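Project report, group 3: looking after the hand-held grippers
11/07/2026

When we took over the Windholm grippers from last year's students, we rather imagined we'd spend our time on clever things, and instead (I say this with real affection) we spent most of it with a hex key in one hand and a cloth in the other. I enjoyed it far more than I expected to!

## How we set them up

Each gripper has two ribbed finger pads on black linkage arms, and the arms turn on pivot screws. Our first job was to get the two fingers closing evenly. We slackened the pivots, brought the pads together on a strip of card, and tightened everything a little at a time, going from side to side. Do it all on one side first and the fingers come out crooked, as Yetunde Adeleke and I discovered on a long afternoon in October.

After that we squeezed the trigger 40 times and checked the screws again. If one had crept, it got a small drop of threadlock and was left for 24 hours before anybody touched it.

## Routine care

The pads pick up dust and fluff, so we wiped them along the ribs with a damp cloth after every session. The full check, with the arms off and the pivots cleaned, came round every 600 squeezes. We kept the tally in the Udus notebook, which by the end was mostly tea stains.

## Trying them out at home

The bench only tells you so much, so the last stage was household tidying, with light rubbish of different shapes. Small cardboard boxes show up uneven fingers very quickly, and crumpled plastic bags are a good test of the ribs.

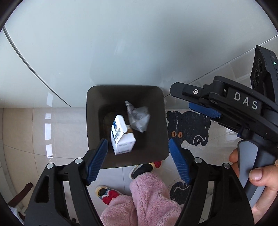

Vasilakis thought we had been too generous with the gap between full checks, and said that a pivot ought to be looked at whenever the trigger starts to feel different, whatever the notebook says. We've added a "feel" column to the check sheet, and the Flavanley group has asked for a copy. Spare pads and screws are in the second drawer, in the tin with the dented lid.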